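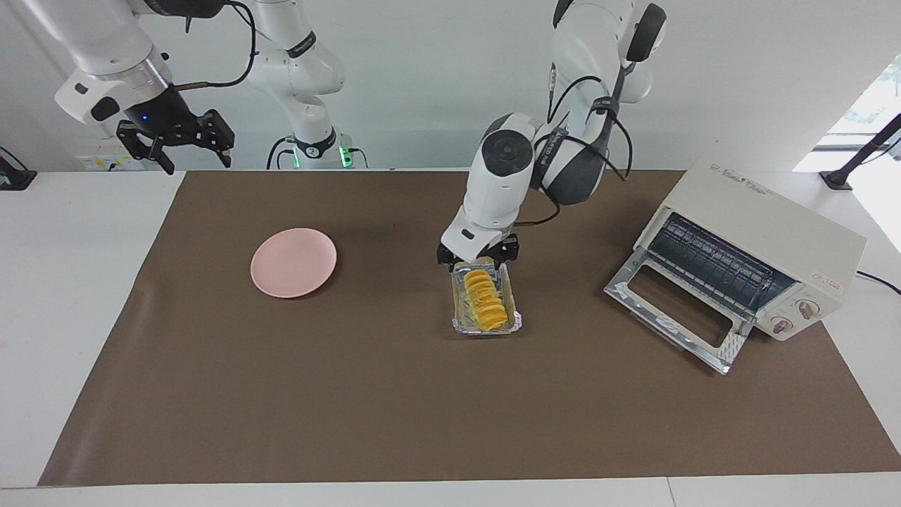
论坛首页 > 租房与小家 > 厨房不足一平米
主题：没有灶台的房子，靠一台小烤箱能过到什么程度

楼主 窗台种葱
发表于 2019年3月23日

上个月搬进 Raltulberg 老城那边的 Estrella 公寓，签合同的时候中介指着一段台面说“这是厨房”。台面是真的有，水槽也是真的有，灶没有。我问灶呢，他说现在年轻人都不开火。我今年的岁数，被叫年轻人还是有点感动的，就签了。

合同里写得很清楚：禁止明火，禁止电磁炉，禁止“产生持续油烟的器具”。小烤箱没写禁，我就当它允许了。二手群里花了差不多 70 块收了一台 Bramico，13 升，铭牌上写 810 瓦，两个旋钮，一个管温度，一个管时间，两个都不太管得住。

用了一个月，目前能稳定做出来的：烤红薯、烤土豆、烤吐司、把昨天的东西烤热。做不出来的：任何让我妈在视频里看了不叹气的东西。

想问问各位：
一、这种小烤箱到底用不用预热，我看网上说法能打起来；
二、青菜怎么办，总不能天天生啃；
三、有没有人真的长期这么过，过完还愿意讲讲的。

冰箱倒是有，矮的，冷冻室能放一袋饺子，前提是饺子愿意站着。

回复 阿姨洗铁锅
先恭喜楼主，省了买锅的钱。
预热肯定要。小烤箱腔体小，热得快，凉得也快，你一开门半条命就没了。我的做法是比菜谱多拧高一点，空烧到里头的管子不再一明一暗地折腾，再放东西进去，放进去再拧回来。烤蛋糕这步不能省，省了就是饼。

回复 慢车去海边
不同意楼上。蛋糕另说，谁家没灶台的人天天烤蛋糕啊。红薯土豆预热个什么劲，它们在地里待了那么久，不差你那几分钟。冷箱进，时间拧长一点，出来一样软，电表还少转几圈。

回复 阿姨洗铁锅
红薯我让你。鸡翅你冷箱进一个试试，皮是白的，像刚从澡堂子出来。

回复 慢车去海边
那是你没擦干。鸡翅腌完拿厨房纸摁一遍，冷箱进也能上色。我烤了一冬天，室友从来没投诉过。室友是猫，但猫的标准你们应该清楚。

回复 老北门无糖
我来答第三个问题。长期这么过的，在，两年多了，不在 Raltulberg，房东的毛病倒是同一款。

讲几条。

第一，锡纸盒是好东西，但别贪大。超市那种大号的，买之前先量腔体，别量外壳。我第一次买回来一摞，塞不进去，后来都拿去垫花盆了。

第二，水果可以烤。软了的桃子、放久了的苹果，切了码在锡纸盒里，撒一点糖，烤到出汁，比原来那个将死未死的样子体面得多。早饭配酸奶，发给家里人看，效果好过一切肉菜。我妈现在以为我过得很精致。

第三，青菜。用锡纸包起来，里面放一点水一点油，封严了进去焖。出来颜色不好看，味道是熟的。西兰花、芦笋、卷心菜都行。菠菜不行，菠菜出来就剩一个想法了。

第四，取东西先想好往哪儿放。这种小烤箱的门大多是往下翻的，翻下来之后它前面那一片台面就归它了，你端着烫手的盒子再找地方，就晚了。我习惯先把盘子摆在离它远一点的地方，再开门。 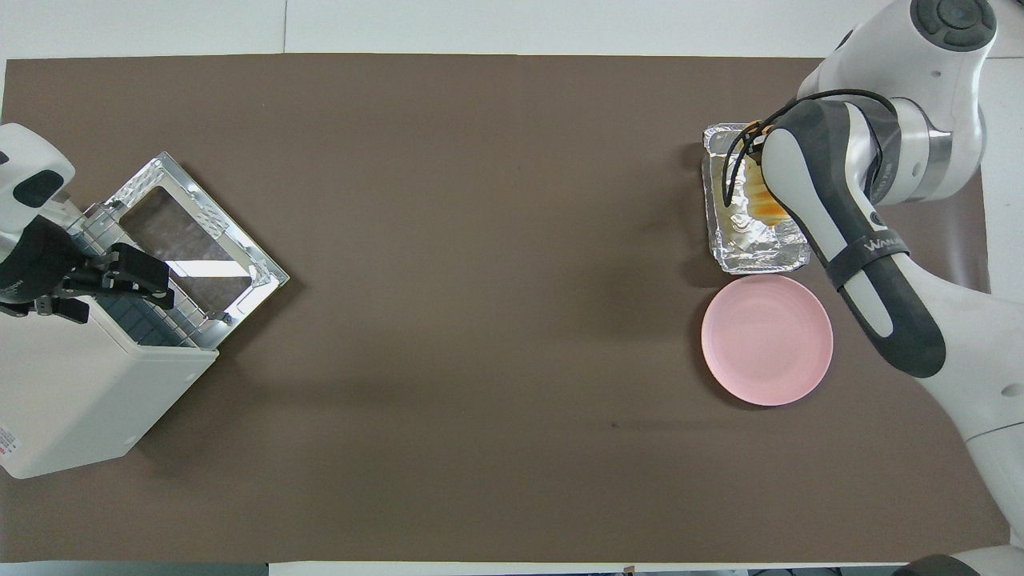
门翻下来以后要占的地方，摆之前先看一眼

回复 窗台种葱
谢谢老北门，第四条说到痛处了。我那段台面除去水槽，剩下的放了烤箱就放不下门。现在每次开门都得先把电饭煲请到地上。

回复 半桶水物理
等一下，你有电饭煲？
有电饭煲你在这儿哭什么。电饭煲能煮面能蒸菜能煲汤，青菜问题当场解决。合同里禁了吗？

回复 窗台种葱
没禁。但是上一任房客留下的，Skustus 牌，内胆涂层掉得像地图，我一直拿它装大蒜。

回复 半桶水物理
换个内胆啊。我查了一下，Skustus 的旧型号内胆不好配，你可以量口径找通用的。要么就当蒸锅使，底下放水，上面架个盘，食物不挨着内胆，掉不掉涂层都跟你没关系。

回复 阿姨洗铁锅
涂层掉成地图的还是扔了吧，水也是在那个地图里烧开的。年纪轻轻不要省这个。

回复 半桶水物理
蒸汽又不带涂层上去。

回复 阿姨洗铁锅
你吃，我看着。

回复 慢车去海边
你们俩去隔壁开一楼。
我提醒一个更要紧的：小烤箱和电饭煲别插同一个排插，尤其是来路不明、线又细又软的那种。老房子的线什么脾气谁也不知道。我前年 12 月在旧房子里一边烤红薯一边开暖风机，整层黑了，邻居们出来站在走廊里，就我这屋飘出红薯味，辩都没法辩。

回复 老北门无糖
同意，这条应该置顶。烤箱直接插墙上，旁边留空，背后也别贴墙，更别在顶上晾抹布。别问。

回复 咸口汤圆党
路过泼个冷水。楼主你算过账没有，这么折腾一个月，省下的钱够不够你搬去一个有灶的地方？我在 Raltulberg 河对岸租的，远一点，灶是有的，炒菜的时候隔壁会敲墙，但那是邻里关系的问题，不是炊具的问题。

回复 窗台种葱
算过。对岸通勤要换 2 趟车，末班收得又早，我加班以后只能走回去，走回去以后也没力气炒菜了。所以灶在不在，对我其实是一个哲学问题。

回复 咸口汤圆党
那你赢了，吃红薯吧。

回复 第三格抽屉
潜水很久，冒出来说温度的事。你们吵预热吵得这么热闹，旋钮上那个数本身就不可信。花点小钱买个烤箱温度计，挂在里面，看它到底烧到多少。我那台左边比右边热，饼干永远一半黑一半白，后来烤到中途把盘子转个方向，才算天下太平。知道自己家烤箱偏多少，再来谈要不要预热。

回复 慢车去海边
这话公道。但我还是不预热。

回复 阿姨洗铁锅
这话公道。但鸡翅还是要预热。

回复 窗台种葱
温度计下单了。电饭煲昨晚洗了一遍，仔细看了看那张地图，还是决定让它继续装大蒜，另买一个小的，二手群里正好有人出。

顺便汇报：按老北门说的用锡纸焖了一包卷心菜，没预热（向慢车致意），熟了，中间那几片有点硬。苹果也烤了，照片发给我妈，我妈回了一个大拇指，然后问我什么时候买锅。

回复 老北门无糖
卷心菜撕小一点，梗拍一下再包。锅的事你就说在路上了，我说了两年。

回复 半桶水物理
小电饭煲收到以后量一下蒸格的高度，有的矮得只能蒸一张饼。到时候来报个口径，我也想换。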